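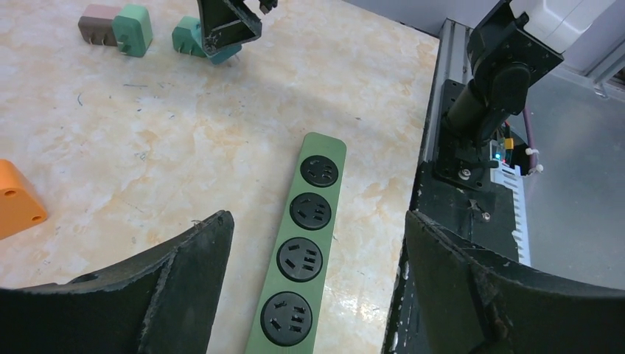

February, bench notes, after lunch

Power strip and adapters again. Jozefína Baláž wants a packing list for the Drornent travel kit and thinks the green strip should go in it. I'm not convinced. It's long, it won't lie flat in the small case, and the sockets are supposed to take two- and three-pin plugs alike. I've heard that before. A socket that claims to fit everything usually grips half of it badly.

Tried the Brabec lamp plug in the end socket - fine. The Trornance charger went in but wobbled when I touched the lead. Swapped it along one place, same wobble, so I blame the charger for now. Would like a second opinion from somebody who doesn't want the strip to win.

Adapters: the brown one and the mint one stay until I've tried them on the Zukham lead. The teal one I'd leave out altogether, but I was told to keep it "just in case". In case of what? We have 2 drawers full of just in case.

To do:
- borrow another charger, repeat the wobble check
- put labels on the adapters, colour alone is no use once they're in a bag
- measure the case properly, the catalogue size can't be trusted
- ask Jozefína who is meant to carry all this

Back at 9 tomorrow.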